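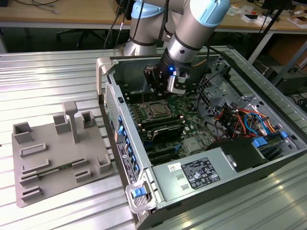
The inside of a desktop computer, with the side panel off.

Keep the old machine

By Rekha Annamalai
2009-08-01

The accounting office where I work replaced 12 desktop computers in March. They were not broken. A salesman from Kurian had told the owner that machines past their fourth birthday were a risk, and the owner does not like risk. The old ones went out the back door on a pallet and we were given a day off while the new ones were set up.

I asked if I could have one and was told yes, as long as I wiped the drive. I took it home and put in more memory, which cost me 68 dollars from Ludance and ten minutes with a screwdriver. My father uses it now. He writes letters on it, reads the cricket scores and keeps a list of everything he has planted since he retired. It starts faster than the one that replaced it on my desk.

My argument is a simple one. Most of us replace things on a schedule that somebody else wrote, and the schedule suits the seller. A computer does not wear out the way a tire does. Fans get noisy, drives fail, dust builds up. Nearly all of that can be fixed in an afternoon by a person of ordinary patience, and the parts are cheap. What has usually changed after four years is the advertising.

People who disagree with me have two good points. The first is power. Old machines can draw more of it, and in an office full of them the bill adds up. I accept that, though my own bill has not moved enough for me to notice. The second is time. A business pays its staff by the hour, and an hour spent waiting on a slow machine costs money. That is true where the machine is slow. Ours were slow because they were short of memory and full of programs that loaded themselves every morning, and no one had gone through them in years.

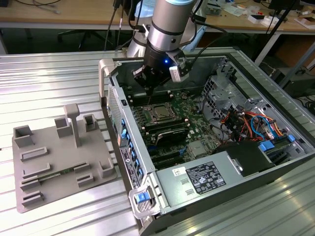
What we lose

Repair used to be a normal part of owning something. The street I grew up on, Sonamgate, had a radio shop, a shoe shop and a man who rewound motors. My mother's mixer went to him three times. Each time it cost her a little and she came home annoyed, and then the mixer worked for several more years.

I don't want to make that sound better than it was. Some of those repairs were poor, and people put up with them when money was short. But everyone knew a thing could be opened, and had some idea of what was in it. My nephew is 11 and very good with computers, and until this summer he had never seen the inside of one. He had assumed it would be sealed.

Some newer products nearly are. I bought a Lemeo music player last year for my sister. The battery died after 14 months and the case is glued shut. The shop offered her ten percent off another one. She took it, and I would probably have done the same.

I would like stores to say on the box whether the battery and the drive can be changed by the buyer. I would like offices to price a repair before they price a replacement, and to write both numbers down. If ours had done that, the owner might still have bought new machines. He would at least have known what he was paying for.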